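Street lighting on the Umgate estate roads: your questions, and some of ours

Why is there a page about street lights at all?
Clurkari Residents' Group kept getting the same questions after the lighting changes in September, and the answers people had been given didn't agree with each other. Rafsan Selvanayagam wrote this one. He doesn't work for the lighting contractor and it probably shows.

Has the estate really got brighter?
The leaflet says so. I would like to know where they stood. A light can be very bright and still leave you guessing what is beside it, and anyone who walks home facing a strong white light knows the trouble: you see the light and a big pale haze, and whatever is next to it goes soft and dark.

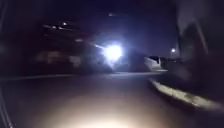
Page last changed: 3rd December

The contractor, Valtonen, calls glare "a matter of perception". So is tripping over a kerb, I suppose, until you land.

Are headlights counted as part of the lighting?
They shouldn't be, and I have asked twice. A road lit by whatever happens to be driving along it is an unlit road with traffic.

How many lamps were replaced?
We were told 20. The same letter says the scheme "benefits 1,103 households", a figure I can't match to any map of the estate I have been shown.

Can I see the kerb at night?
On some stretches, yes. A pale kerb does more for you than people give it credit for — it catches what light there is, and you can follow the line of it along the road. What it won't do is show you a pothole or a wheelie bin left out on the dark side.

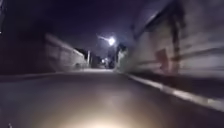 Kerb and wall on the right, deep shadow on the left.

Would painted lines help?
Possibly. Gakow, who did the walking survey, recommended edge markings. They also sell edge markings. I'd still rather have them than another leaflet.

Is it the hedges?
Partly, according to the reply we had. Dark growth behind a kerb swallows light, and trimming is cheap, so I have no quarrel with cutting things back. I do doubt it explains everything. Something white stands out well enough after dark with no new lamp near it, and a dull red beside it much less so, which is worth remembering when you choose a coat. 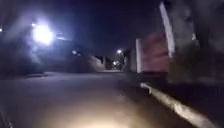 Reading time: 2 minutes

Should I carry a torch?
Yes. Point it at the ground a few steps in front of you and keep it out of other people's eyes. A warm beam is easier on everyone than a harsh blue one, whatever the packet says about range.

What did all this cost?
£2,484 for the survey. The figure for the lamps has been promised and hasn't arrived.

How do I report a lamp that is out?
Use the council's fault form and give the number on the column. Keep the reference they send you. If it is marked "resolved" and you are still standing in the dark, report it again and send us both references.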